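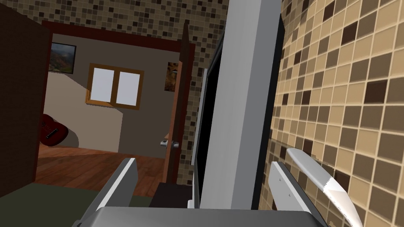 報道関係各位

2025年7月30日

株式会社Wumis

中小規模の宿泊施設を対象とした浴室・洗面所改修支援サービス「Trernex」の提供開始について

株式会社Wumis(以下「当社」)は、客室数の少ない旅館、ホテル、民宿などの宿泊事業者を対象に、浴室および洗面所の改修を調査から引き渡しまで一括して請け負う新サービス「Trernex」の受付を、本日より開始いたします。資材の供給については、タイルおよび衛生陶器の卸売を手がけるShehu株式会社(以下「Shehu」)と業務提携契約を締結しました。

■提供開始の背景

宿泊施設の水まわりは、利用者の滞在中の印象を左右する設備でありながら、改修の判断が先送りされやすい箇所でもあります。客室の壁紙や寝具であれば一室ずつ入れ替えることができますが、浴室の場合は給排水管、防水層、換気設備、下地などが相互に関係しているため、表面の仕上げのみを更新しても不具合の原因が残ることが少なくありません。

また、中小規模の施設では、設計事務所、設備業者、タイル工事業者、電気工事業者への依頼を経営者が個別に行っている場合が多く、日程の調整や見積書の比較に要する負担が課題となっていました。工事の範囲が業者ごとに異なるため、見積金額を単純に並べても判断がつかないという声は、当社の営業窓口にも以前から寄せられています。

当社はこれまで、集合住宅の共用部および賃貸住戸の改修を主たる事業としてまいりました。そこで培った居ながら施工の手順と工程管理の方法を宿泊施設向けに組み直し、独立したサービスとして整備したものがTrernexです。

■サービスの概要

Trernexは、現地調査、改修計画の作成、施工、引き渡し後の点検の4段階で構成されます。

(1)現地調査
当社の調査担当者が施設を訪問し、給排水管の状態、床および壁の下地、排水勾配、換気量を確認します。タイル仕上げの浴室については打診による浮きの確認と目地の劣化状況の記録を行い、結果を部屋ごとの調査票にまとめて提出します。調査票は契約の有無にかかわらず施設側で保管いただけます。

(2)改修計画の作成
調査結果に基づき、全面改修、部分改修、補修のいずれが適切かを部屋ごとに区分します。すべての部屋を同じ仕様で更新することは前提としていません。既存のタイルに健全な部分が多い場合には、目地の打ち替えと欠損部の張り替えにとどめる計画もご提案します。見積書は工種別に作成し、追加費用が発生する可能性のある項目は別欄に明記します。

(3)施工
営業を継続しながら工事を進める場合は、施設の予約状況に合わせて施工区画を設定します。音を伴う解体作業の時間帯は事前に施設側と取り決め、宿泊者向けの掲示文の原案も当社が用意いたします。搬入経路の養生と日々の清掃は施工費に含まれます。

(4)引き渡し後の点検
引き渡しから2年間、防水、目地、水栓金具、換気設備について定期点検を実施します。点検で確認された軽微な不具合については、当社の定める範囲内で無償にて補修します。

■資材供給に関する提携について

浴室の改修では、既存の仕上げ材に近い色や寸法の材料が入手できず、一部分の破損であっても全面の張り替えを余儀なくされることがあります。とりわけモザイクタイルは廃番となった製品が多く、補修用の材料の確保が施工側の長年の課題でした。

今回の提携により、当社はShehuが取り扱うタイルおよび目地材のうち、400品目を優先的に調達できる体制を整えました。対象にはベージュや茶系を中心とする小口のモザイクタイルのほか、浴槽まわりの見切り材、洗い場向けの防滑タイルが含まれます。同一品での補修が難しい場合には、隣接する面との色差を確認したうえで代替品を選定し、施工前に見本板を提出いたします。

あわせて、施工後に残ったタイルの一部を部屋番号とともに施設へお引き渡しし、将来の補修に備えていただく運用を標準といたします。保管場所の確保が難しい施設については、Shehuの倉庫で預かる有償の保管制度もご利用いただけます。

■対象地域および受付条件

受付開始時の対象地域は、Cleltetside地区およびその隣接地域とします。Cleltetside地区には温泉を利用した小規模な宿泊施設が集まっており、当社の施工拠点も同地区内に所在することから、最初の提供地域といたしました。

対象となる施設は、旅館業法に基づく営業許可を受けた宿泊施設です。共同浴場のみの改修、客室内の浴室のみの改修のいずれにも対応いたします。建物が賃借物件である場合は、お申し込みに際して所有者の承諾を確認できる書面をご提出いただきます。なお、構造躯体の補強を伴う工事および源泉設備の工事は、本サービスの対象外となります。

現地調査は申込順に実施します。初年度の受付は200室を上限とし、上限に達した時点で新規の受付を一時停止いたします。年末の繁忙期にあたる12月は、新たな解体工事の着手を原則として行わず、調査と計画作成のみを承ります。

■今後の展開

当社は、Cleltetside地区での施工実績をもとに工程と仕様の見直しを行い、対象地域の拡大を順次検討してまいります。また、手すりの設置、段差の解消、出入口の拡幅など、高齢の利用者や身体の不自由な利用者に配慮した改修についても、標準仕様への追加に向けた準備を進めております。

調査票の書式については、宿泊事業者が自ら日常点検に使用できる簡易版の作成を予定しており、完成後は当社ウェブサイトにて無償で公開いたします。

■会社概要

社名:株式会社Wumis
事業内容:集合住宅および宿泊施設の改修工事、設備の保守点検
施工拠点:Cleltetside地区

社名:Shehu株式会社
事業内容:タイル、衛生陶器、建築用副資材の卸売

■本件に関するお問い合わせ

株式会社Wumis 広報室
宿泊事業者の皆様からのサービスに関するご相談は、当社ウェブサイト内のTrernex専用受付フォームにて承ります。

本資料に記載された内容は発表日現在のものであり、予告なく変更される場合があります。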